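Ticket 2331 – Pale items missing from printed inventory sheets
Status: Resolved
Site: Dorness
Product: Dorulis Print Module, release 12
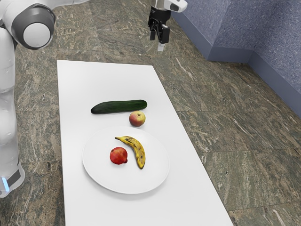

Initial report. The Dorness catering office reported that catalog sheets sent to the Gado printer in June came out with large blank areas where tableware should have appeared. Text and item codes printed correctly. The fault was most evident with light items on light backgrounds, such as a white plate on a white tabletop, where only the thin shading of the rim and a faint grey shadow mark the edge. Darker items on the same sheets were not affected.

Steps taken. Support confirmed that the source files were complete and displayed correctly on screen. A test sheet was printed at 200 percent scale with the same result. The toner cartridge was replaced – no change. The sheets were then sent to the Smadi printer on the second floor, which produced the missing edges in full.

Cause. The Gado printer was using a saved profile with the toner saver option turned on. This option removes the lightest grey tones before printing.

Resolution. The profile was deleted and the default profile restored. All 27 affected sheets were reprinted and accepted by the catering office. Users who need the toner saver for draft text may select it for a single job under Print Options.

Closed by: Hanna Holovko, Document Services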